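News from the data collection group

Since October our small group has moved up to the mezzanine, and many colleagues who pass on the stairs have asked what we are doing there with two grippers in our hands. Iman Shawky asked me to write some lines for this newsletter, so I will try to explain the work and how you can help us.

What we collect

The Skuvenar project wants a robot with two arms to learn ordinary handling tasks: to lift a box, to turn it, to pass it from one side to the other, to put it down without dropping it. The learning system needs many examples of each task before it can do it alone. Last year we made these examples by driving the robot itself from a distance. The quality was good, but it was slow, and only two people in the group had enough training to do it well.

Now we record the examples by hand. A person holds one gripper on each side and does the task at a normal table. The cubes with the black and white patterns are there so that the position of each gripper can be followed during the whole movement. Later the movement is converted for the arms of the robot. The robot can stay in the lab at Nendness and we can work where there is a free table.

How a session goes

One session takes 30 minutes. In this time the person repeats one task, and between two repetitions the object is put in a new place. We ask people to work at a calm speed, a little slower than they would do with bare hands. When the movement is very fast, the cubes become blurred in the recording and we have to throw the example away.

The box tasks are the ones we do most at present. Two jaws must come to the same box from two sides, and it is harder than it looks. If one hand pushes before the other is ready, the box slides or falls. We keep some of the failed examples in a separate folder, for Said Bouzid wants to use them later to teach the system how to recover from a mistake.

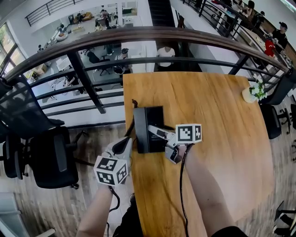

Where we are now

At the end of last month we had 429 accepted examples of the box tasks. The goal for the first training is 3,000, counting all tasks together, so there is still a long way to go. A first small test with the data we have was done on the robot in Nendness. It could reach for the box from both sides in most attempts, but it often closed the left gripper too early. Said thinks that the two recordings were not well matched in time in the older sessions. He has corrected this and we will repeat the test.

We also learned that we need more variety in the people. Nearly all examples until now come from four persons, and all four are right-handed. The system has copied this habit: it prefers to start with the right arm even when the box is closer to the left. If you are left-handed, we would be especially glad to see you.

What we changed after your comments

Several people told us that their wrists were tired after a session. We now make a pause in the middle, and nobody does more than one session in a day. The grippers are also lighter than the first pair, which some of you will remember without much love.

Another comment was about the cables. Please check that they are free before you start a repetition, and do not wrap them around your arm. If a cable pulls on the gripper, you will correct for it with your hand without noticing, and the system will learn this correction too.

Some colleagues asked if they will appear in the recordings when they walk behind the table or sit downstairs. It can happen that they do. The recordings are kept on the project server and only the group has access to them. Faces are blurred before any recording is shared with our partners at Caltach. If you still prefer not to be in them, tell Iman and she will look for the part and remove it.

What comes next

After the boxes we will start with soft objects, first a folded towel and then a bag with a zipper. The list of tasks is not closed, and suggestions are welcome. Good tasks need both hands, take less than one minute, and can be repeated without a lot of cleaning.

To take part, write to Iman or put your name on the sheet at the top of the stairs. No experience is needed. The first ten minutes are for practice and are not recorded.

Yau, for the data collection group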